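Wiria 2 Parallel Gripper

Print this page | E-mail this page

The Wiria 2 is a two-finger electric gripper for small arms on the bench or the line. It replaces the Wiria 1 and fits the same wrist flange. Grip force is set in software, up to 500 N, and the controller stores 10 grip profiles. Fingers are sold separately in yellow or grey.

A simulation model comes with every unit. Customers can try finger shapes against their own parts before ordering, and colour and friction can be changed in the settings file.

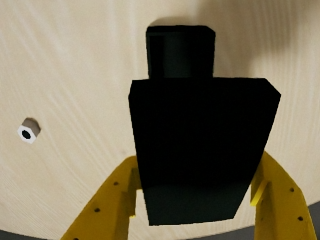

Eduardo Galang in our Trunditz workshop ran the Wiria 2 and the Brito flat-jaw gripper through 1000 simulated picks each, using the same arm and controller. The Brito was quicker to close. The Wiria 2 held tapered parts better and dropped fewer of them. Results on hex nuts were close, and we would not choose between the two on that basis.

The Skuvidov controller needs firmware from June or later. Older units can be updated at our service centre at no charge.

For a loan unit or the full test results, contact Desta Kassa in sales.

Page updated 6 May 2023

Print | E-mail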